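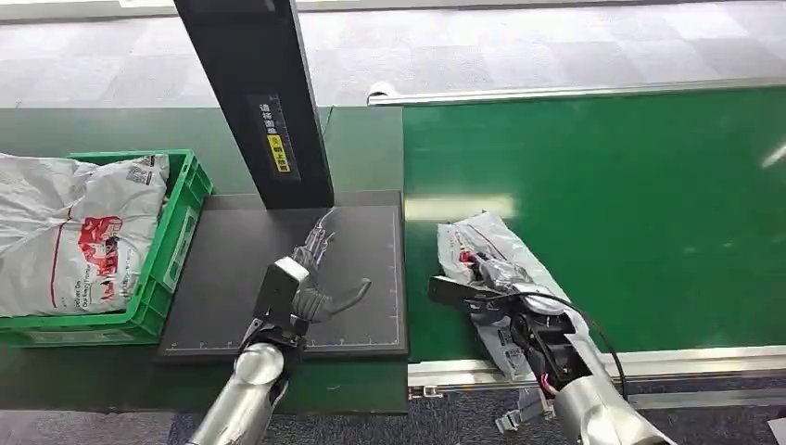

Ticket 1367: soft mailers coming back as "no label found"
Opened by: Keegan Ellery, Nellham returns desk
Date: May 6, 2019
Status: Open, waiting on Bramer support

Hello again, and thank you for being so patient with us last time. We have a new one for you, I'm afraid. The boxes are going through beautifully, but the plastic mailer bags keep turning up in the exceptions list. I pulled the last 100 bag records before lunch and about a quarter had no label read at all, so they all had to be keyed in by hand. We had a smaller run of this back in October, and it went away before any of us got to the bottom of it.

What we have tried so far

Step 1. Restarted the Grider software and signed in again. No change, though it did clear an old warning that had been bothering me for weeks.

Step 2. Wiped down everything around the belt with a dry cloth, including the dark gray box with the 5, 10 and 15 ruler marks and the white wireless symbol on its face.
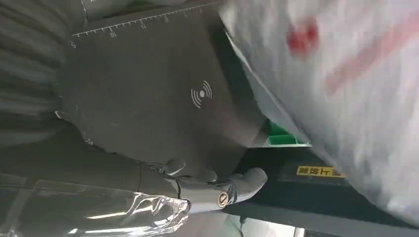
Step 3. Sent the same 4 bags through twice, first just as they came and then smoothed out by hand. All of them read the second time. I was so pleased I nearly closed the ticket, but the next crumpled one failed again.

Step 4. Swapped in a fresh roll of Van Loon labels. The misses carried on as before.

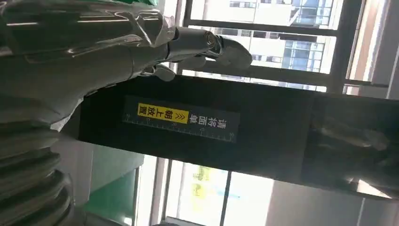 My best guess is that the bags are landing with the label underneath, or folded into a crease. We have had a few new people start on this line, and they were all trained on boxes. The reminder on the black unit is in Chinese, and I had to ask what it meant: please place the waybill face up. Could you send us an English version in the same white and yellow? I'd like it to sit next to the original and leave the ruler marks clear.

I would also love to know if there is a setting that gives soft bags a second try before they drop into exceptions. I'm at the desk until 4 most days, and the early shift can pass on a message if you miss me.

Many thanks,
Keegan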